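Kitchen tips that may not deserve the name

Every few months a batch of cleaning and kitchen advice goes around and I try it in my own house before I pass any of it on. Most of it is harmless. A fair bit is a waste of vinegar.

Baking soda in the fridge

I put an open box on the middle shelf in January and left it. The fridge smelled like onions before and like onions after. Wrapping the cut onion did more in one evening. If you like having the box in there, fine, but throw out the leftovers first.

Vinegar and baking soda down the drain

It fizzes. People love the fizz. What you have once it settles is mostly salty water, and my slow bathroom sink was still slow. A cheap plastic drain strip pulled up the clog in two minutes. Gross, but it's done.

Lemon on the cutting board

Coarse salt and half a lemon will take some of the garlic smell off a wooden board. It won't take out knife marks or old beet stains, whatever the before-and-after shots show. Rinse it, dry it standing up, and oil it when it looks chalky.

The freezer trick for burnt pans

No. I tried it twice. Simmer an inch of water with a spoonful of dish soap, let it sit until you can touch it, then scrape with a wooden spoon. Skip this on bare cast iron.

Wipe-clean mats

I was ready to dislike these. The sellers say they go anywhere, and a glossy one printed with food pictures will lie on a bed as well as on a table. What I don't buy is "stain proof." Turmeric won that argument at my house, on a plain Sirora mat that cost more than it should have. Wipe spills right away with a damp cloth and a drop of soap, and don't put a hot pan on one unless the label says you can. Store them rolled. A folded mat keeps its crease for weeks.
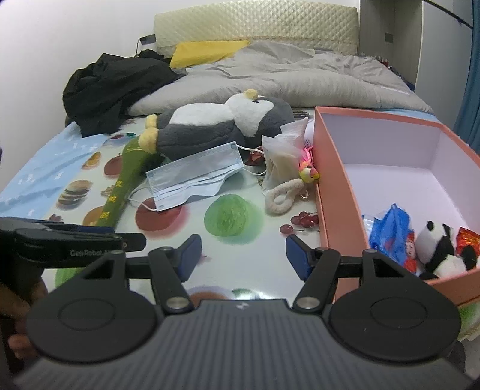
Special sprays for stainless steel

The Cunisley spray is nice enough, and so is a damp microfiber cloth followed by a dry one, going with the grain. I did the left half of the fridge door with one and the right half with the other. By dinner I'd forgotten which was which, and both had fingerprints.

Rice in the salt shaker

This one I'll give them. A few dry grains and the salt pours in August. Change the rice when you refill.

Running the disposal with ice

Supposed to sharpen the blades. Mine doesn't have blades, it has blunt lugs that fling things against a ring, and I'd guess yours does too. Ice might knock some gunk loose. Cold water and a squirt of soap while it's running does the same job with less racket.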